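From: Ottó Gulyás
To: hirkum-users
Date: Saturday, June 12, 2021
Subject: Re: [hirkum-users] Nightly compaction stalls on the archive volume

On Friday, Pasichnyk wrote:

> We moved the list archive to the new volume last week and the nightly
> compaction job now takes most of the night. It used to finish before
> the digest run. The job log shows nothing unusual. It opens the index,
> prints the segment count, and then goes quiet until morning.
>
> Config is the stock one apart from merge_width, which I raised to 38
> on the advice of an old thread. Is that still the right advice? The
> other thing that changed is the volume itself. The old one was
> formatted by whoever set up the server and I have no notes on it.
>
> Also, does compaction need to be done before the digest goes out, or
> can the two overlap?

The old thread was written for the 2.x index format. In that format a segment was one file, and a wide merge cost you open file handles and little else. Since 3.0 each segment is four files (terms, postings, positions, and the deletion map), and the merger keeps a read buffer for every one of them. At a width of 38 you are asking for a great many small reads spread over the whole volume. Please put merge_width back to the default and run one pass by hand before changing anything else.

To run it by hand:

hirkum-compact --index /srv/archive/index --verbose --once

The verbose flag matters. The normal log line is only written when a merge ends, so a slow merge and a hung one look the same in your job log. With verbose on you get a line for every input segment as it is opened.

I tried to reproduce this on our own archive with a copy of the index as it stood last August. That copy has 268 segments.

Default width, old volume: 4 minutes
Default width, new volume: 4 minutes
Width 38, old volume: 11 minutes
Width 38, new volume: around 360 minutes, at which point I stopped it

So width alone accounts for a slowdown, but a tolerable one. The bad case needs both the wide merge and whatever is different about the new volume. On our side the difference was the readahead setting. The old volume had it set high in a udev rule that I had forgotten about, and the rule matched on the device name, so it did not apply to the new one. Compare the two with:

blockdev --getra /dev/yourdevice

If the new number is much lower than the old one, you have the same problem I had. Raising it brought the last row of the table down to the level of the third. I would still leave merge_width alone. A wide merge gains you nothing on an index of this size.

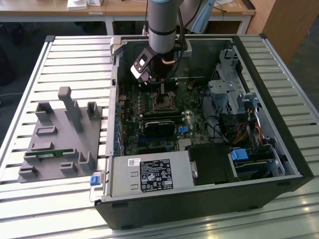
On overlap: yes, compaction and the digest run can overlap. The digest reads through a snapshot, and compaction does not remove old segments until the last snapshot on them is released. The cost is disk space. While both are running you need room for the old segments and the merged ones together, so keep at least the size of the index free. If the volume fills up, the merge is abandoned and the partial output is deleted on the next start. The index is not harmed, but you will have spent the night for nothing.

The exception is if you are still using the Lurkus digest script and not the built-in one. Lurkus opens the segment files directly and takes no snapshot – it predates them. With that script you do have to finish compaction first, or the digest may come out with messages missing. There is a patch for it in the Usent repository under contrib, but I have only tested it against 3.1.

One more point on the stock config. The compaction job is started from cron with no lock. If last night's pass is still running when the next one starts, both will try to merge, the second will fail on the first segment it cannot claim, and cron will mail you an error that says "segment busy". You can ignore the mail, but wrapping the job in flock -n is cleaner.

Please post the two readahead values and the verbose output from the manual pass. If the values match, I will need the mount options as well.

Ottó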